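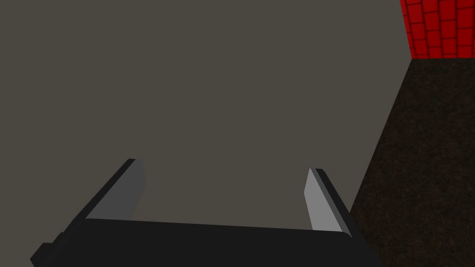
Render: Ezzat

Letness Hand Grain Mill

Maker: Osura
Type: hand-cranked burr mill, clamp-on
Weight: 8 pounds
Hopper: 4 cups of wheat berries
Clamp: fits tabletops up to 2 inches thick
Grind settings: 28 clicks, from cracked to fine
Burrs: hardened steel, removable
In the box: mill, crank, clamp pad, flour chute, cleaning brush, spare hopper gasket

We've wanted to carry a hand mill for years and kept putting it off, mostly over grinding speed. Plenty of good-looking mills make good-looking flour at a pace that has you ordering a pizza. The Letness is the first one we tried that we kept using after the testing was over, and the store loaner has hardly sat still since. Fresh flour smells amazing! If you've only ever opened a paper bag of whole wheat, the first bowl out of this thing is going to be a surprise (it smells a bit like hay and a bit like walnuts, and rye smells like something else again).

What it grinds

Hard red wheat, hard white wheat, soft wheat, spelt, einkorn, rye, barley without the hull, oat groats, rice, millet, buckwheat and dry field corn. It will crack malted barley if you open the burrs most of the way. Popcorn works too, and makes a lovely sweet cornmeal, but crack it coarse on the first pass and run it again, or your shoulder will let you know.

Please keep oily things out of it. Flax, sesame, peanuts and coffee all smear on steel burrs and you'll spend an evening with the brush. The same goes for grain that's even a little damp. If you can dent a wheat berry with your thumbnail, spread it on a sheet pan in a warm kitchen overnight and try again the next day. It should snap between your teeth.

The adjustment ring

I could go on about this ring for pages. Most hand mills have a wing nut behind the crank, and it drifts while you turn, so you start with fine flour and finish with something like grits. Osura put the adjustment on a wide ring at the front with a spring catch, and it clicks. It stays where you put it. The settings are numbered, so when you find the one you like for sandwich bread you can write it on the recipe card and come straight back to it.

Our own notes after a lot of loaves:

Clicks 1 and 2: very fine, slow going, great for pancakes and cakes with soft wheat.
Click 4: our everyday bread flour. Hard white wheat, one pass.
Click 8: a sandy meal for crackers, soda bread and dusting a peel.
The middle of the ring: polenta and hot cereal.
Click 28: cracked grain for tabbouleh, porridge or brewing.

Your numbers may land a click or so away from ours, depending on the grain. To find zero, turn the ring in with the hopper empty until the burrs just whisper against each other, then back off a click. Don't crank it with the burrs touching.

Clamping it down

A hand mill is only as good as the table under it. The Letness clamp has a deep throat and a rubber-faced pad, and it wants a solid edge with some overhang. Kitchen islands are perfect. Old farm tables are perfect. Thin folding tables flex with every turn, and the mill walks sideways until you're grinding at an angle. If your counter has a rounded lip, slip a scrap of flat softwood above and below and tighten through both.

Set it at a height where the crank handle is level with your belly button at the middle of its swing. Too high and you're working from the shoulder; a bit lower and you can lean into it with your whole body, and it gets almost relaxing. I'm a morning grinder myself, coffee in one hand, crank in the other, though I'd admit the coffee slows things down.

Turning either direction moves grain, but only clockwise makes flour. Steady and moderate beats fast. If you crank like mad the flour comes out warm and the hopper starts to bridge, which means the berries lock together and stop falling. A tap on the side gets them moving again.

Noise

It makes a low, gritty rumble, much gentler than an electric mill. You can hold a conversation over it and you can hear the radio. On a stone counter it's quieter than on a hollow-core tabletop, and a folded dish towel under the clamp pad takes the edge off. Early risers with thin walls should grind the evening before and keep the flour in the fridge, in a jar with a tight lid.

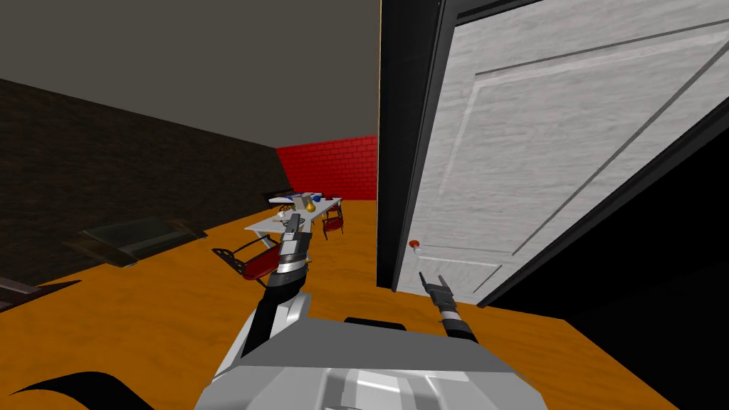 One customer who bakes before dawn wrote in to say that she had moved her Letness to the far end of the house for just that reason, clamped it to a workbench, and found that nobody upstairs stirred. She also said that rye at click 8 made the best crackers she'd had, and that she wished the hopper held more. We hear that last part a lot, and Osura does make an extension (see the accessories).

Cleaning

Dry only. Water and steel burrs are a sad mix. After each session, open the ring all the way, give the crank a few turns and brush out what falls. For a proper clean, unscrew the ring, slide off the outer burr and brush the grooves from the center outward. The chute lifts off and can be washed by hand, as long as it goes back on bone dry.

If you've switched from rye to wheat and don't want the rye tagging along, run a small handful of white rice through at a medium setting and throw it out (or feed it to the sourdough starter, which isn't fussy). Rice also polishes the burrs a little when they've gone dull-looking over the winter.

Households that need to keep gluten out completely should buy a mill just for that and never share it. Brushing doesn't get everything.

Accessories

Tall hopper. Replaces the standard one and doubles the capacity. Handy for bread days, top-heavy on a thin table.

Long crank. More leverage, bigger circle. Wonderful for corn. Check that you've got knuckle room below the table edge before ordering!

Coarse burr set. Wider grooves for brewers and for anyone cracking feed corn. Swaps in with no tools.

Pornik flour bag. Heavy cotton with a drawstring, shaped to hang from the chute so the flour drops right in. It catches the fine dust that otherwise ends up on your sleeves. Wash it once before the first use, inside out.

What to grind first

Start with hard white wheat. It's mild, it's forgiving, and the flour behaves closer to what you're used to than red wheat does. Swap it for a third of the flour in a bread recipe you already know well, add a splash more water, and let the dough sit for half an hour before kneading so the bran has time to soften. Next time go to half. Whole-grain dough feels stickier at the beginning and then comes together all at once, so hold off on adding flour.

After that, do cornbread. Fresh cornmeal is where skeptics give up arguing. Use it the same day and don't sift.

Shipping and stock

The Letness ships in its own carton with molded pulp inserts, and the next batch is due in October. Orders placed before then go out in the order they came in. Spare gaskets, clamp pads and crank screws are always in stock, and we'd rather sell you a gasket than a mill.

Page updated 2023-09-29

28 shares

4 comments

Guest: Does the ring hold its setting with corn? My old mill backs itself off every time and I'm tired of holding it with my thumb.

Store reply: It holds! Go coarse first with the hard stuff all the same.

Guest: Bought the long crank with mine and had to move the mill to the corner of the table so I wouldn't bash my knuckles on the apron. Worth it. Click 4 with spelt makes a very nice pizza dough, by the way. A little slack, so go easy on the water.

Guest: Mine squeaked for the first week. Turned out the crank screw needed another quarter turn. Quiet since then.

Related items

Osura Oat Roller
Pornik Flour Bag, Large
Osura Tall Hopper for Letness
Hard White Wheat Berries, Bucket
Rye Berries, Small Sack
Flour Brush, Stiff Bristle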